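About Skjelbred

A small gallery for drawing and printmaking, on the second floor, up more stairs than you would like.

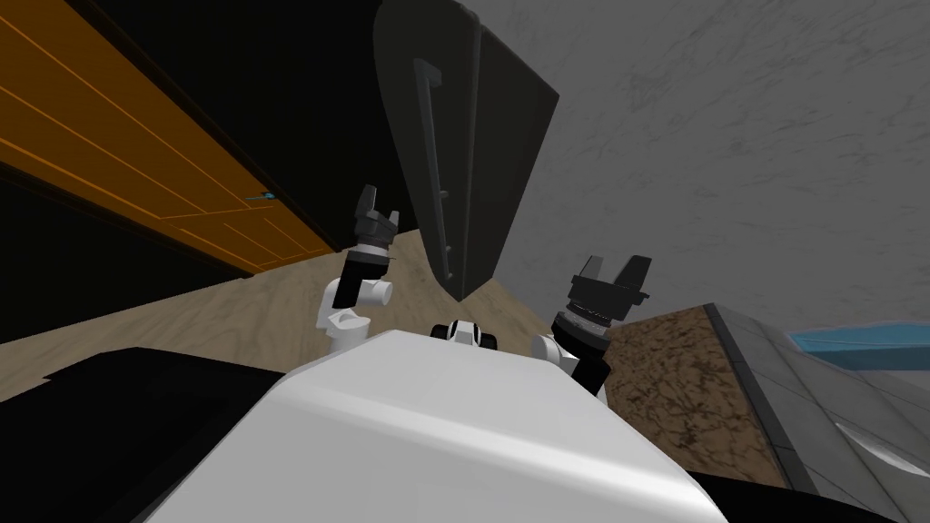

Skjelbred was started by Catherine Geddes and Margit Wikström, who had shared a studio for years and had run out of walls. The name comes off an old mailbox by the street door. We never met the Skjelbreds. We still get their seed catalogs.

We show etchings, woodcuts, pencil drawings and the occasional thing made with soot. Each exhibition stays up for 26 days, long enough for people who say they'll come next week to come next week. There are 3 rooms, one of which is mostly a radiator. Ylva Sandberg hung a whole series of river drawings around it last March and sold more from that wall than from the other two rooms.

Ragnvald Berge looks after the print room, where 124 works on paper live in flat drawers. You can ask to see any of them. He will pretend this is an interruption and then keep you for an hour on the subject of aquatint.

We don't charge artists to show, and we don't ask for a statement longer than a page. Shorter is welcome. One painter sent us the word "Ponds" and got a show out of it.

Framing is done by Gurkell, across the courtyard. They are slow and very good, and have asked us to mention only the second part.

Visits to the print room are by appointment. The stairs are open to everyone, and there is a chair on the landing.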